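We use cookies to keep you signed in and to remember which tickets you have already read. Accept all | Manage settings

Ticket 2814: Tabletop, pale patch in finish
Product: Redier table, light wood top
Opened by: Lies Martens
Handled by: Eugénie Hervieu, Warero customer care
Status: Closed

Wednesday, January 24, 2024

Lies M.: The table came Monday and I've been polite to it ever since. There is a pale patch near the middle that I can't wipe off. I have tried a damp cloth, a dry cloth and a stern look. My husband says it's the window. My husband also said the last table was level.

Eugénie H.: Thanks, Lies. Before we send anyone out, please wipe with the grain, let it dry, and look at the patch from two sides of the table. If it moves when you move, it's light on the finish. Could you also add a close picture?

Lies M.: Attached. The loops on the left I like, by the way. I paid 154 extra for "lively grain" and I intend to get my money's worth. 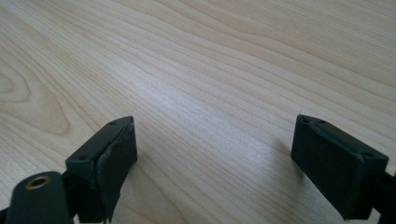
Attachment 1: tabletop, grain loops to the left, pale band toward the middle

Eugénie H.: The grain looks as we'd expect for this top. Loops next to long straight streaks are normal. The pale band looks like glare to me, but please do the walking test so we're not both guessing.

Lies M.: Walked. It followed me to the radiator and back. With the blind down it's gone. I have not told my husband.

Eugénie H.: Good news for the table, at least. If the shine bothers you, a cloth runner works. Please don't sand it or use the Wosano polish, which will only make it shinier.

Lies M.: I had the Wosano open in my other hand. Lid back on. You can close this.

Closed by E. Hervieu. Cause: reflection. No parts sent. Finish warranty runs to April as before.

2 comments | 50 views | Share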